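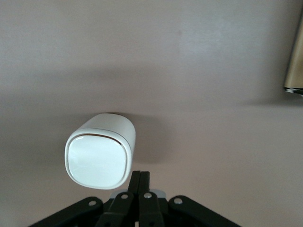 Painting an old table top in a plain, pale colour

Posted by Kittipong Yimyam, Aug 24, 2023

A pale grey or mauve-grey top with no pattern suits most rooms and makes a good background for small white things. It also shows every brush mark, so most of the work is in the preparation. The steps below are for a solid wood or veneered top that has been varnished before. For melamine you need a different primer, and I have covered that near the end.

Allow a weekend for the work and then a further week before the table goes back into proper use.

What you need

Sandpaper in three grades: coarse, medium and fine
A cork or rubber sanding block
Sugar soap and two clean cloths
Wood filler and a filling knife
Masking tape
Primer for wood, white or light grey
Water-based satin paint, 800 ml for a table that seats six
A small foam roller, with two spare sleeves
A 50 mm brush for the edges
A dust sheet

I used Oltar satin in a mixed shade. The shop in Illwood will mix from a colour card, and they write the formula on the lid. Copy it down somewhere else as well. Mine was covered in drips by the time I needed more.

Cleaning

Wash the top with sugar soap, mixed as it says on the packet. Pay attention to the places where people rest their arms. Grease there will stop the primer sticking, and sanding first only pushes it into the wood. Rinse with clean water, wring the cloth out well and leave the top to dry overnight.

If there is old furniture polish on the table, one wash may not be enough. Drip a little water on the surface. If it stands up in beads, wash again.

Sanding

1. Start with the medium paper, using the block and working along the grain. You do not need to reach bare wood. Stop when the shine has gone everywhere.

2. Use the coarse paper only on runs of old varnish or rings that stand proud. Go over those spots with medium afterwards.

3. Take the sharpness off the edges with two or three light passes. Paint pulls away from a sharp edge and will chip there first.

4. Vacuum the top, then wipe it with a damp cloth.

On veneer, keep away from power sanders. The veneer on many tables is very thin, and a bare patch of the wood underneath will be visible as a dip even under paint.

Filling

Press the filler into dents and scratches and leave it slightly high. Deep holes need two goes. When it is hard, sand it flush with medium and then fine paper. Run your palm over each spot with your eyes shut. You will feel a ridge that you cannot see.

Priming

Tape off the frame below the top if you are leaving it as it is. Stir the primer, and keep stirring it from time to time as you work. Brush the edges, then roll the flat part straight away while the edges are still wet.

One coat is enough over pale wood. Dark wood, and anything with a reddish stain, needs two. If pink or brown patches come through the primer, use a stain-blocking primer on top of it before you go any further. More ordinary paint will not hide them.

Leave it for the time given on the tin, rub it down lightly with fine paper and wipe off the dust.

The top coats

Pour a little paint into the tray and load the roller evenly. Roll out the excess on the ridged part of the tray.

Work in strips across the short side of the table. Put the paint on, spread it, then finish each strip with one very light pass in the same direction. Overlap the next strip while the last one is still wet. Then leave it alone. Going back over paint that has started to dry is what causes most of the marks people complain of.

Do two thin coats, or three if the primer still shows. Sand lightly with fine paper between coats. Wrap the roller in a plastic bag if the next coat is the same day.

Keep the windows open a little but out of direct sun. In April I painted a side table next to a radiator, and it dried so fast that the strips could not be blended. I had to sand it all back.

Melamine and laminate

Ordinary wood primer will peel off these. Buy one sold for glossy surfaces, rub the top down with fine paper and follow the drying times exactly. Ekkachai Yensuk at the Duangkaew workshop advised me to leave the primer for two full days before painting, even though the tin said one. It was good advice on the kitchen shelf I tried it on.

Before you use it

Satin paint feels dry in a few hours but stays soft underneath. For the first 7 days:

Put nothing heavy on it
Use no hot cups or plates, even with mats
Wipe up spills with a soft damp cloth and no cleaner
Lift things instead of sliding them

Stick small felt pads under lamps and pots. Paint can grip a smooth base that has stood in one place for a long time, and a flake may come away when you pick it up.

Keep what is left of the paint in a jam jar filled close to the top, with the colour name and the date on the label. For small chips, dab it on with a fine artist's brush and let it dry between dabs.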